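Home | Guides | Garment Care | Storage | Contact
Last updated: January

4. Folding and packing dark clothes

The Konunent storage sleeve holds 2 folded garments. The carton says three. Try it if you like, but the zipper will probably give up before you do.

1. Wash dark items inside out and let them dry fully. Skip the "color lock" sheet in the box — we saw no difference with or without it.

2. Check hems and edges for loose threads. Trim them with scissors. Do not pull.

3. Spread the garment on a bed or other wide surface and smooth it from the middle outward.
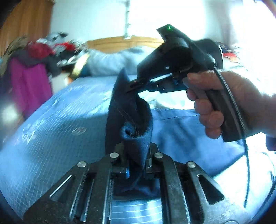

4. Fold the sides in, then fold up from the bottom until the piece is no longer than 51 cm. The printed guide suggests rolling. Rolled clothes look tidy for a day or so and then crease anyway.

Caution: Do not iron over a frayed edge. It can catch on the iron and tear further.

Note: The Vovari refill sachet is sold as moth protection for a full season. Treat that as a hope, and look over your woolens every month.

5. Slide the garment in, fold first, and press the air out with your palm. Close the zipper slowly.
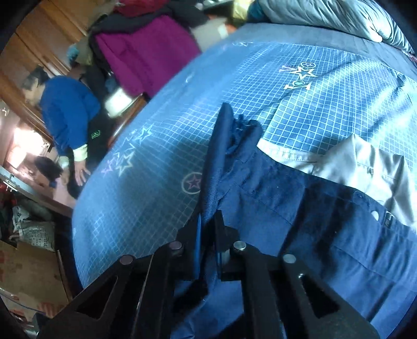

A reader, Stilberg, wrote in to say that step 5 works better with the zipper half closed before pressing, and that the sleeve still let air back in overnight. We tried it both ways. The first part holds up, and so, sadly, does the second.

6. Store flat, with no more than 400 g on top.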